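Search posts and people

Print this thread
E-mail this thread

Maëlys Hoarau
Housekeeping lead, serviced apartments, Jadstead

1/ In December our company started to use a humanoid robot for part of the apartment work. Many people ask me how it is for the team, so I write a small thread. I speak only for my building. 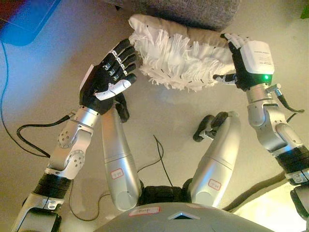 White fringed cushion, right hand holding, left hand coming to the other end.

2/ First, the work itself. We have 200 apartments and each one has cushions, throws, small rugs. Between two guests, all of this must be picked up, checked and put back in its place. It is not difficult work, but it is a lot of bending.

3/ The fringe is the hard part. A person takes a cushion with fringe and does not think. For the robot we had to write what is a "good hold": fingers over the end, thumb under, no pulling on the threads. Armelle Deschamps wrote this page with me. She has cleaned here longer than anybody.

4/ What changed for Armelle: she does four hours of rooms now, and the rest of the day she checks the robot's work and notes the mistakes. She likes the checking. She does not like the tablet, the letters are too small.

5/ What changed for Thibault: less than he was afraid of. Thibault Pichon does beds and bathrooms, and the robot does neither. But he must plan his order of rooms with the robot now, and he told me that he misses to choose it himself. I think this is a fair complaint.

6/ Cables. Please, if your company plans the same thing, ask about cables on the first day. We had a meeting only for cables. Our rule is now that no one walks in the room with a cart when the robot is working.

7/ About jobs, because I see the question coming. Our contract from Salthorpe says no one loses hours before the end of the trial. After the trial, I do not know. I asked Eifion Nicholas in the regional office two times and he answered me politely two times without a date.

8/ About pay: checking is paid the same as cleaning. I find this wrong. If you must judge the work and write the report, it is a different job. I have put it in my letter to him.

9/ Slow or fast? Slow. Armelle arranges a sofa while the robot is still on its second cushion. On the other side, she had pain in the shoulder every winter, and she says this winter it is less.

10/ Someone asks if guests see it. No, it works only between 11 and 3, when the apartment has no guest. I will write again when I have an answer about the hours.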